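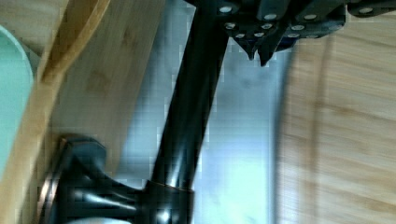
Silver screw heads on black machinery. The cleverest part of a screw is usually tucked away out of sight!

The Amazing Twisty Screw

Look around the room you are in right now. Check the door hinges, the back of a clock, the bottom of a chair. How many screws can you spot? They are so small and so ordinary that most of us walk past them all day long, but a screw is one of the greatest inventions ever, and it works because of a hill.

Yes, a hill!

A hill in disguise

Imagine you have to get to the top of a very steep hill. You could climb straight up, huffing and puffing the whole way. Or you could take a path that winds around and around the hill, going up only a little bit with each step. The winding path is much longer, but your legs will be a lot happier.

The lighthouse at Galeck works the same way. It has 75 steps that curl around the inside of the tower. If you had to go straight up the wall you would need ropes and very strong arms! With the steps, even little kids can make it to the top (and then they usually want to do it again).

Scientists call a sloping path an inclined plane. Now shrink that winding path way, way down and wrap it around a metal rod. You have just made a screw! The winding ridge is called the thread. Run your fingernail along the side of a big screw and you can feel it go bump, bump, bump.

Try it: make a paper screw

You will need a sheet of paper, scissors, a marker and a pencil.

Cut the paper from corner to corner so you get a long triangle. Color the longest edge with the marker. Put the short side of the triangle against the pencil, lined up straight, and roll the paper around it. Keep the colored edge on the outside. Do you see the stripe winding around the pencil? That stripe is your thread. Unroll it and you are back to a plain old slope.

Now try a fatter triangle and a skinnier one. Which one makes the stripes closer together?

Small turns, big push

When you turn a screw with a screwdriver, your hand goes all the way around, but the screw moves forward only a tiny bit. It is the long path around the hill again. You do a lot of easy turning, and the screw turns that into a short, very strong push. That is how a kid with a screwdriver can drive a piece of metal into solid wood!

Then there is the other good trick, which is holding on. A nail is mostly smooth, so it can be yanked out. A screw has its threads dug into the wood all the way down, like a stack of tiny shelves. Pull as hard as you like - it will probably stay right where it is.

Screws without screwdrivers

Plenty of screws don't look like screws. Twist the lid off a jar and look inside the rim. Threads! The bottom of many light bulbs has them too, and so does the cap on a tube of toothpaste.

Long ago, people built giant wooden screws to squash grapes and olives and get the juice and oil out. The old cider press in Prostville has a wooden screw taller than a grown-up, and every March the town gives it a good cleaning and a fresh coat of wax.

Some screws even move water. Put a big screw inside a slanted tube, dip the low end in a pond and turn it. Water gets scooped up and rides along the thread to the top. Farmers have used this trick for more than two thousand years!

Which way do I turn it?

Most screws tighten when you turn them clockwise, the way the hands go on a clock. There is a rhyme to help you remember: righty-tighty, lefty-loosey. Watch the top of the screw when you say it. If the top goes to the right, you are tightening.

A few screws go the opposite way. The left pedal on a bicycle is one of them. Its thread runs backward so that pedaling doesn't slowly work it loose.

Words to know

Thread: the ridge that winds around a screw.
Head: the wide end of a screw, where the screwdriver fits.
Inclined plane: a flat surface with one end higher than the other, like a ramp.
Pitch: the distance from one ridge of the thread to the next.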